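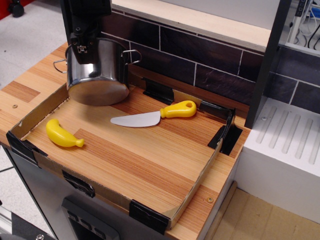
House rules for a very small kitchen

I've been promising to write down our rules for the toy kitchen since before the summer, and every time I start I get distracted by some argument about tape. So today I made a big pot of coffee, shut the door, and I'm just going to type until they're all out of my head.

If you're new to this blog: I work at Gulex, up in Grorna, and my days mostly go to getting a robot arm to move toy food and toy pots from one place to another. I love it! It's also the most rule-heavy job I've ever had, and I once worked a summer at a public pool.

The rules below are ours. They aren't a safety standard, and if you run an arm you should sit down with the real safety documents for your machine and your country (boring, I know, read them anyway, I keep mine printed out with coffee rings on it). What I'm writing about is the layer under that. The dull everyday stuff that decides if a week of work is worth keeping.

Rule one: hands out, then say it

You don't start the arm until your hands are out of the kitchen and you've said "clear" out loud. Yes, even if you're alone. Especially if you're alone! The person at the stop button says "clear" back, and if there's no second person then you have the stop button in reach of your own left hand, the whole time, and you don't pick up your phone.

I used to think this was a bit much for an arm that spends its life pushing a saucepan. Then I got pinched, between the gripper and the rim of a pot, by a move I had started myself. No blood, just a purple fingernail and a lot of embarrassment. A toy kitchen makes everything look harmless. The pots are tiny, the knife is plastic, there's a banana in there, and your brain files the whole thing under "play" when the arm is exactly the same arm it would be over a pallet of bricks.

So: clear, clear, go.

Rule two: 60 percent until you've earned it

Any new task gets run at 60 percent speed first. Any new person too. You get to turn it up when the task has gone a whole afternoon without anyone reaching for the stop, and you write in the log that you turned it up. We had a phase where people were nudging the slider and not telling anyone, and I'd come in after lunch and the arm would swing over the counter like it was late for a train.

The log is a paper notebook. We also have Vullelura, which is our run-tracking software and does a good job with most things, but the notebook sits right next to the slider and Vullelura is on a screen across the room. Guess which one gets filled in.

Rule three: the tray is part of the robot

OK so this is the tape one. I'll try to be calm.

Our working area is a low cardboard tray on the counter, held down with black tape. It keeps things from wandering off to where the arm can't get them, and it gives everybody the same idea of where "in" is. It cost us nothing. I've had visitors look at it and then look at me with real pity, and I don't care, I think cardboard is a wonderful material. When you hit it, it gives. When you ruin it, you cut another one.

But (and this took us way too long to agree on) once it's taped down, it's equipment. It gets treated like the arm's own bolts. You don't lean on it or shift it over a bit to get at a screw, and you don't peel up a corner to fish something out and then press it back more or less where it was.

If a piece of tape lifts, you stop, you re-tape, and you start a new session with a new number. If a wall bends, same thing, or you decide that the bend stays and you write down that the bend stays. What you can't have is a wall that's straight in the morning runs and bent in the afternoon ones with no note, and then somebody like me spends 2 days wondering why the afternoon runs look different. I'm speaking from experience. I was so sure it was the software.

Diane Kennedy, who set up our first bench and has more patience than I do, wants us to swap the cardboard for something rigid. Her case is pretty good. Rigid walls don't sag, you can screw them down, you never have to have the tape conversation again. My case is that the arm bumps walls, and I'd much prefer it bump something soft. We've gone back and forth on this so often that we can do each other's parts. For now the cardboard wins and Diane gets to say "told you" each time we cut a new one.

Rule four: start positions are written, never remembered

Before a run, every object has a place, and the place is on the card. Written in words, with directions. "Banana on the left, stem to the right. Knife to the right of center, blade to the left, handle to the right. Pot at the back left." That kind of thing.

You'd be amazed how much room there is in a sentence like that. Is the knife straight or at a slant? How close to the back wall? Does the pot go in the tray or over the edge of it? Aaliyah Charbonneau joined us in September and on her first morning she asked me, very politely, what "back left" meant when the tray itself sits at an angle to the way you're standing. I opened my mouth and had nothing. So now the card says which side you stand on when you read it. (Thank you, Aaliyah. I was a little grumpy about it at the time and I'm sorry.)

And we do want some variety! That's the other half of it. If the banana is in the exact same place every single time, all you've learned is how to go to that place. So the card also says which things are allowed to move, and how far, and which have to stay put. The variety should be something you chose. If it just crept in when somebody's sleeve caught the handle, it doesn't count.

Rule five: look before you go down

This one's for whoever is driving. You stop above the object. You look. Then you go down. It feels slow and it feels silly, and new drivers hate it.

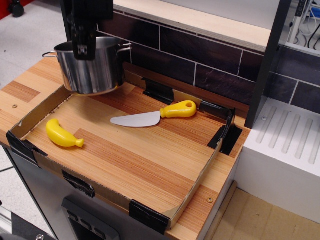 Last updated: September, 4:00 pm

With a pot, the gripper covers up the very part you care about. You've got that shiny rim and a thin wire handle on each side, and the moment the fingers are over it, half of what you need to see is behind black plastic or metal or whatever your gripper happens to be made of. So get your picture of it early. Which handle is closer? Is there room on the far side for a finger, or will you end up knocking into the tiles at the back? If you don't know, back up and look again. Backing up is free. I say this so much that I believe people do impressions of me.

Shiny pots are also just mean. They reflect the counter and everything dark around it, and on a screen the edge you think you're looking at can be a reflection of a different edge. We talked about swapping ours for a dull one and decided to keep it, seeing as real kitchens are full of shiny pots and the arm might as well get used to them. But we made it a rule that a beginner doesn't start with the pot. A beginner starts with the banana. Everybody likes the banana.

Rule six: keep the ugly runs

When a run goes badly you do not delete it. You mark it and leave it. I feel strongly about this, maybe more strongly than about tape.

It's so tempting, at the end of a long day, to tidy up. You fumbled the handle, you pushed the pot into the wall, who needs to see that? Well, I do. If we throw away all the misses then we think we're better than we are, and we also lose the chance to notice that the misses all happen in the same corner. Our goal for a session is 70 kept runs and for a while people treated that as 70 pretty runs, which meant they'd redo and redo and get tired and sloppy. Kept means kept. Marked "bad" is still kept.

The only thing you can throw out is a run where somebody broke rule one. That one doesn't go in the pile, it goes in the notebook with your name by it, and we talk about it over lunch. It isn't a punishment, lunch is usually from Tatlı and it's good.

Rule seven: look outside the tray too

Cables, posts, shelves, anything with wheels on it. When you're staring at a toy knife all day you forget there's a room. Before each session one person walks all the way around the setup and looks at whatever isn't the task. Is a cable hanging where the arm could catch it? Did a screw on the counter work its way up? Did someone park a cart where you'd need to step back in a hurry?

We do that walk at the start of the day and again after lunch. I'd like us to do it a third time and I keep getting outvoted.

Things I'm still not sure about

How long one person should drive. I get stupid after an hour, Diane can go all morning, Aaliyah says she's fine and then walks into a door. I don't know how to write a rule for that. Right now it's "swap when you catch yourself sighing."

Also whether tape color should be a rule. We use black on everything, and against brown cardboard it shows up nicely, but if you have a black gripper passing over black tape all day I can imagine that being a problem for somebody. It hasn't been for us so far as I can tell. If you've run into it, tell me in the comments, I'd really like to know before I buy more.

And if you have a card for start positions that works better than ours, please send it. Ours is up to 4 versions now and there's a fight brewing over the word "near."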